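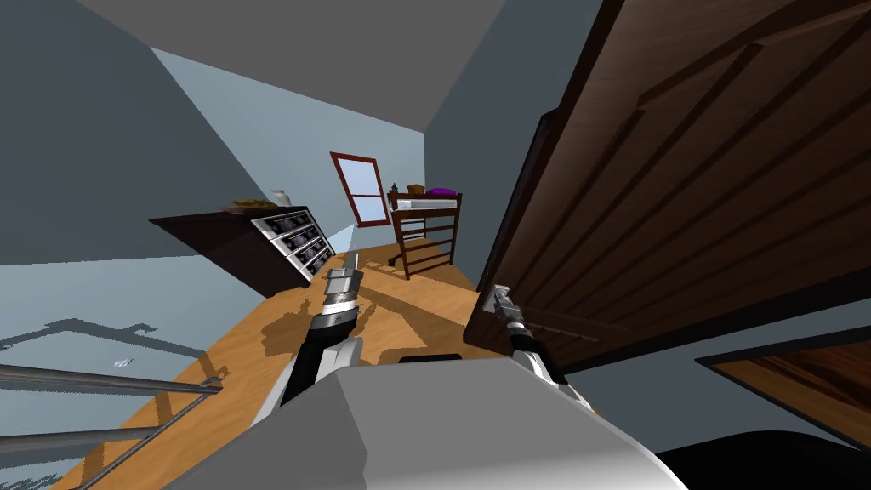 Call for Participants: Residents' Panel on Reservoir Safety and Small Hydro Power

Clillcombe Reservoir and the Fahy valley

The Foler Water and Energy Trust invites applications from residents of the Fahy valley to join a panel on the future of the Clillcombe dam. The Trust is considering whether to fit a small turbine at the foot of the dam, and the panel's views will form part of the report that goes to its board in May.

The panel will have 12 members. It will look at three matters: the condition of the spillway and the repairs proposed for it, the effect of lower summer water levels on the river below the dam, and the way in which flood warnings are given to homes in Nivstead and the farms downstream. Members will receive papers in advance and will be able to put questions to the engineers.

Who may apply

Applicants must be aged 18 or over and must live, work or own land within the Fahy valley. No technical knowledge is needed. Employees of the Trust and of its contractors may not apply, nor may anyone who has submitted a tender for the turbine works. We would particularly welcome tenants, anglers and people whose homes were affected by the last high water — those groups were poorly represented on the previous panel.

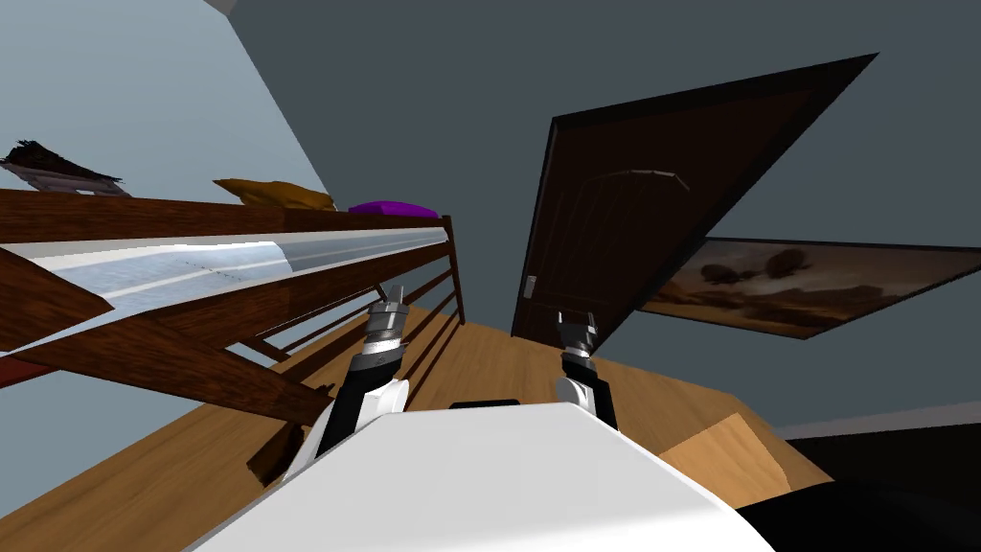
Sylvie Leclerc wrote of her time on that panel that the papers were long but the engineers answered plainly, and that she would have liked a second visit to the spillway before the final vote. Two site visits are now included in the programme.

Time and payment

Meetings will be held in the evening, by video link for as long as public health rules require it. Each member will receive £500 on completion of the programme, and the cost of travel to site visits will be repaid against receipts. Members who need a computer or a better connection should say so on the form. Papers can be supplied in large print.

How to apply

Application forms may be requested from the Trust's office in Nivstead, quoting reference 458. Please state your postcode, your connection with the valley and any interest you hold in land next to the reservoir. Places will be drawn by lot within age groups, and all applicants will be told of the result in writing. 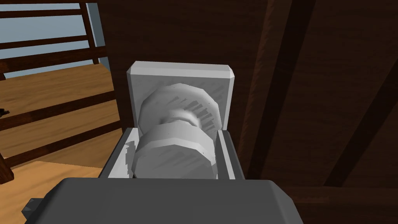 Issued by Anum Naqvi, Panel Secretary
October 28, 2020

A summary of the turbine proposal is enclosed with each form. The full survey of the dam may be read at the office by appointment.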